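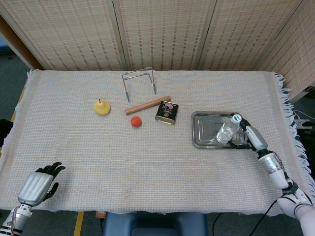

Figure 3. Table used at the open day, from the head camera of the robot. The right hand holds the bottle in the steel tray; the left hand is kept over the cloth with the palm down.

4.2 Demonstration for visitors

The second part of the study took place during the open day at Farnuvberg in January. Our aim was to learn how people without technical training give requests to a two-armed robot, and which requests they believe to be difficult. The robot ran the Belay controller described in Section 3, with the same speed limits as in the laboratory tests. In total 224 visitors came to the stand, and 60 of them agreed to give a spoken request and to fill in the short form afterwards.

The objects were chosen from things that most visitors know from home. Some are easy to grasp from above, such as the pear and the small red ball. Others, such as the wire rack and the rolling pin, ask for a decision about where to put the fingers. The bottle is clear plastic, and in the tray it lies tilted against a shiny surface, which is a hard case for our depth estimation (Figure 3). We kept the woven cloth on the table on purpose, although a plain surface would have made the segmentation easier. A folding divider behind the table limited the background, so that persons walking past the stand did not enter the main part of the view.

Each visitor stood beside the operator and said one request in their own words. The operator, Ketsara Thammasiri, repeated it once and then started the arm. Requests were not corrected, even when they were unclear. Several visitors said only "give me that one" and pointed with the hand. The system does not use pointing, and in these cases the operator asked one time for the name of the object. If the answer was still not clear, the trial was closed and noted as incomplete.

The forms show that visitors judged the tin can to be the most difficult object and the ball the easiest. This does not agree with our laboratory results, where the ball was lost more often than the can. Many visitors also wrote that they had expected both arms to move together. Ebbe Backlund, who was responsible for safety at the stand, made a similar remark in his notes: visitors looked at the left hand for a long time, also in trials where only the right arm had a task. The wording of all requests was typed the same evening and compared with the Prellitz command list, as reported in the next section.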